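Teaching a robot to pour at Cullo

I spent a morning this October at the Cullo workshop, and I've come home wanting a pair of robot arms for the kitchen. I'd been invited by Sun-ja Ban, who runs the teaching sessions there, and she had me sat down with a mug of tea before I'd got my coat off.

The project is called Bremudine, and the idea is simple enough that even I could follow it. You don't write out every movement for the robot. Someone takes hold of two small copies of its arms, does the job with those, and the real arms do the same thing at the same time. All of it gets recorded, and later on the robot is left to try the job by itself.
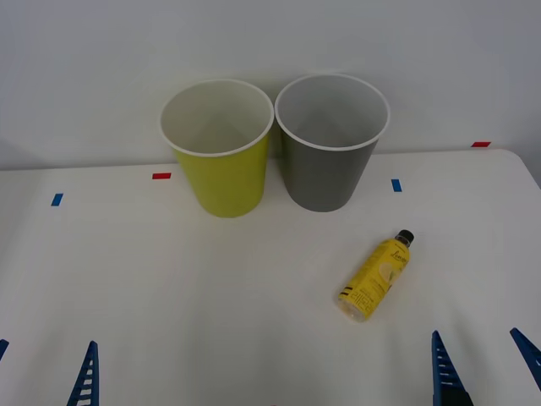
The job that morning was a lemon drink: pick up the bottle, get it over to a cup, tip it, put it back down again. Easy, I thought! Then Rajkumari Prajapati let me have a go. She's been on the controls since spring and makes it look like buttering toast. I had 19 tries before lunch and was pleased with 2 of them (Rajkumari was kind enough to say she'd keep both). The hardest thing is that you can't feel the bottle. You squeeze the handle, the fingers close somewhere in front of you, and you have to trust your eyes that they've got hold of it. I kept holding my breath, which Sun-ja says everyone does at first.

What surprised me most was how fussy they are about going slowly. I'd imagined you'd want the robot to see the quickest way of doing things, but a hurried go tends to be a messy one, and it'll learn the mess along with everything else. If you dither, it learns that as well. Rajkumari threw out one of her own because she'd stopped halfway to scratch her nose.

The cups don't stay put from one go to the next either. They get shuffled about between tries, so the robot has to look for them and can't just reach for the same spot every time.

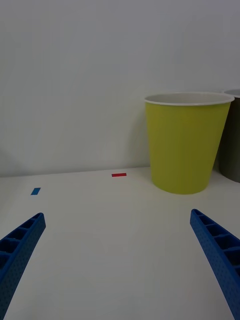 The view from the gripper, with the cups over to the right.

Sun-ja's team has 16 kitchen jobs on its list and pouring is the one they're keenest to crack, with opening a jar coming next. I asked whether I could come back for the jar and she said yes, as long as I practise my pouring. There's an open afternoon planned at Cullo before Christmas, starting at two o'clock, where anybody can sit down and try the controls. Do go if you're nearby, and wear something with short sleeves, because mine kept catching on the handles.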